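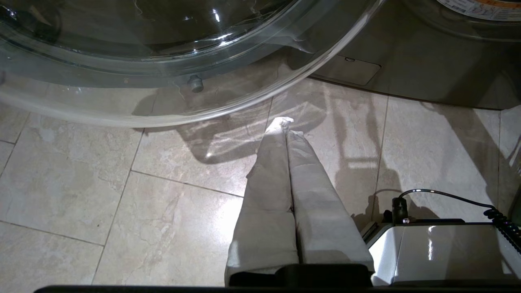 Tovar es el kit de lavandería de Rundside: pinza, soporte de muñeca con cámara, cable rizado y el software de grabación. Este repo trae lo que grabamos con él mientras lo evaluábamos, más las notas de montaje, los scripts y lo que nos parece del producto. La tarea es de ropa y lavadora de carga frontal, puerta abierta, prenda en la pinza. El caso que más guerra da es el de una prenda larga agarrada por el extremo ancho, tipo pantalón gris claro doblado a lo largo, con la punta arrugada colgando hacia el suelo justo por debajo del aro de la puerta. Si te interesa solo ese caso, filtra por la etiqueta colgando_largo y ya.

Estado: versión 2 de los datos. La primera retirada, no la uséis, tenía los tiempos mal.

Contenido

datos/ los episodios, una carpeta por cada uno
meta/ índice, etiquetas, lista de descartes
scripts/ conversión, visor, comprobación de tiempos
montaje/ notas de instalación del kit y archivo del soporte
evaluacion/ nuestra hoja de pruebas de Tovar

Resumen rápido

Episodios grabados: 265
Episodios publicados: 197
Versión: 2
Control: teleoperado, todo. Nada autónomo
Vista: cámara de muñeca
Idioma de las anotaciones: español
Formato: el de Tullar, ver más abajo

La diferencia entre grabados y publicados son los descartes. Están listados en meta/descartes con motivo, pero sin vídeo. Motivos típicos: hueco en la grabación, pinza sin calibrar, el operador cancela, alguien cruza por delante. No descartamos por fallar la tarea. Los fallos se quedan y llevan resultado = fallo.

Qué trae el kit

Pinza de dos dedos, dedos oscuros redondeados. Recambio de dedos en la caja.
Soporte de muñeca para la cámara. Va por encima de la pinza, se ve siempre la carcasa en el borde inferior de la imagen.
Cable con conector de tornillo y tramo en espiral.
Licencia del grabador (Tullar) y del visor (Urnar).
Guía impresa. Corta. La buena es la descargable.

Lo que NO trae: brazo, ordenador, iluminación. El brazo lo pones tú. La lista de brazos compatibles está en la guía, comprobadla antes de comprar, no asumáis nada por el diámetro de la brida.

Montaje

Orden que nos funcionó, distinto al de la guía:

primero el soporte, sin apretar del todo
luego la pinza
cable enchufado y el tornillo del conector a mano, sin herramienta
girar la muñeca a los dos topes, despacio, mirando el cable
apretar el soporte
calibrar

La guía manda apretar el soporte al principio y luego no hay forma de meter el conector sin desmontar media cosa. Avisado a Rundside, contestaron que lo cambian en la próxima edición.

El tramo en espiral hace su trabajo pero hay que dejarle holgura. Con el brazo bajo, cerca del suelo, se estira y se mete por el lado derecho de la imagen. No molesta para ver la prenda. Sí molesta si tu modelo se aprende el cable como referencia, que nos pasó. En scripts/ hay una máscara opcional para esa esquina. La máscara tapa también parte del brazo blanco, si lo necesitáis visible no la uséis.

Calibración de la pinza: cada vez que se cambian los dedos. También al arrancar en frío, aunque la guía dice que no hace falta.

Grabación

Tullar se abre, se elige tarea, se graba, se para, se etiqueta. Poco más. Lo de etiquetar en el momento es lo mejor del programa, el operador marca resultado y prenda antes de pasar al siguiente y no se acumula trabajo. Lo peor: si se cierra la ventana de etiquetas sin guardar, no pregunta. Se pierde la etiqueta, el episodio no. Los que recuperamos después a mano llevan etiqueta_manual = si.

Nota de voz por episodio: la quitamos. No se publica audio de ningun tipo.

Cada episodio empieza con la pinza ya en posición de trabajo y termina cuando el operador da la tarea por acabada o la abandona. Los tiempos muertos del principio no están recortados. Si entrenáis por imitación recortadlos vosotros, el script recorta_inicio lo hace con un umbral de movimiento y el valor por defecto es conservador.

Campos por episodio

id: número de episodio, no son consecutivos por los descartes
tarea: sacar, meter, recoger_suelo, apartar
prenda: categoría general (pantalón, camiseta, toalla, pequeña, otra)
agarre: extremo, centro, borde, múltiple
resultado: ok, parcial, fallo
puerta: abierta, entornada
luz: natural, artificial, mixta
etiqueta_manual: si, no
notas: texto libre, a veces vacío, a veces con abreviaturas del operador

Sobre "prenda". Se etiqueta por lo que el operador sabe que es, no por lo que se distingue en la imagen. Una tela doblada y colgando puede parecer cualquier cosa. Si hacéis clasificación visual con este campo os va a salir ruido y es normal.

Sobre "parcial". Significa que la prenda acabó donde tocaba pero con ayuda, o que salió y se quedó apoyada en el aro. Criterio flojo, lo sabemos. Dos operadores no marcan igual. Para la mayoría de usos lo juntamos con fallo.

Escenas difíciles

Puerta transparente. El cristal deja ver las baldosas de detrás algo deformadas y tiene marcas y churretes. La estimación de profundidad se va al suelo en vez de quedarse en el cristal. Si planificáis trayectorias con esa profundidad, choque seguro. Nosotros metemos la puerta como obstáculo fijo, a mano, medida con cinta.

Canto del aro. Reflejos blancos fuertes. El segmentador que probamos los confunde con tela clara.

Suelo brillante. Baldosa grande con aspecto de mármol, beige y crema, junta fina. Refleja la luz en parches y encima caen las sombras de la puerta y del propio brazo. Las sombras se mueven con la muñeca, o sea que cualquier método por diferencia de imágenes da falsos positivos a montones. Las juntas en cambio van bien como referencia de orientación.

Gancho del cierre. La pieza gris que sobresale del aro. Telas largas pasan muy cerca. Con punto flojo se engancha, filtrad enganche en notas. No hay campo propio, tendría que haberlo.

Tapa del filtro. En algunos episodios sale en el frontal bajo de la máquina. No es objetivo de ninguna tarea. Lo decimos porque ya nos han preguntado.

Texto. Las pegatinas de la máquina aparecen a trozos y no se transcriben.

Evaluación del kit

Lo que pensamos después de toda la campaña. La hoja completa está en evaluacion/, va resumida:

Agarre en tela: bien. Algodón y mezcla fina sin problemas, toalla gruesa también. Tela muy fina y resbaladiza, regular, los dedos redondeados cierran pero la tela se escurre si se tira rápido. Subir la fuerza no arregla mucho y marca la prenda.

Prenda colgando: el agarre aguanta. El problema es el balanceo. Dejad una pausa antes de mover en lateral.

Cámara: posición acertada, se ve la punta de la pinza y lo que cuelga. Se queda corta al entrar en el tambor, poca luz y la propia tela tapa casi todo. Para meter el brazo dentro hace falta otra vista, y el kit no la contempla.

Cable: correcto. El conector se afloja con el uso. Revisadlo al empezar la jornada. Con el conector flojo Tullar sigue grabando y repite la última imagen sin avisar, esto es grave y es la causa de buena parte de los descartes.

Tullar: rápido, feo, fiable salvo lo dicho.

Urnar: el visor. Bonito, lento. Para repasar episodios sueltos vale. Para repasar la campaña entera usad nuestro visor de scripts/, que enseña un mosaico y punto.

Soporte técnico: contestan en el día si escribes por la mañana. Por la tarde, paciencia. Respuestas útiles, sin plantilla.

Precio: no lo ponemos, depende del paquete y cambia. Pedid el desglose, la licencia de Urnar se puede quitar y baja bastante.

¿Lo compraríamos? Para teleoperación con ropa, sí. Para un sistema que tenga que funcionar solo dentro del tambor, de momento no.

Particiones

Hay una partición de prueba de 17 episodios, elegidos a mano entre las escenas difíciles. No es aleatoria y no representa el conjunto. Sirve para ver si un modelo se rompe, no para dar un porcentaje en un artículo. El resto va todo junto, haced vuestra validación. Ojo con las tandas seguidas: misma prenda, misma luz, muy parecidas. Separad por tanda, el campo está en el índice.

Usos previstos

Imitación con telas, segmentación de tela en mano, detección de agarre fallido, pruebas de profundidad con objetos transparentes.

Usos para los que no sirve

Estimar peso o humedad de la ropa, no se midió nada de eso. Comparar operadores. Certificar seguridad de nada. Navegación, la base no se mueve.

Privacidad

Episodios con personas identificables, fuera. Puede quedar alguna sombra. Si encontráis algo que se nos escapó, incidencia con el id y lo retiramos.

Problemas conocidos

El campo luz está mal en varias tandas de la tarde, pone natural y era mixta. Pendiente.
recorta_inicio falla si el episodio no tiene estado de pinza. Sale con error, no corrompe nada.
Urnar no abre rutas con tildes. Ni con eñes.
La máscara del cable está hecha para nuestro montaje, en otro brazo habrá que redibujarla.
En montaje/ falta la foto del paso del conector. Se subirá.

Cambios

Versión 2: tiempos corregidos, descartes revisados, añadido agarre = múltiple, nueva partición de prueba. Publicada en noviembre.
Versión 1: retirada.

Cómo avisar de fallos

Abrid incidencia con id de episodio, versión y lo que esperabais ver. Si es del kit y no de los datos, directamente a Rundside, nosotros no tenemos recambios ni acceso al código de Tullar. Las peticiones de formatos nuevos las miramos cuando hay hueco; si traéis el conversor hecho, con un epidodio de muestra convertido, se integra antes.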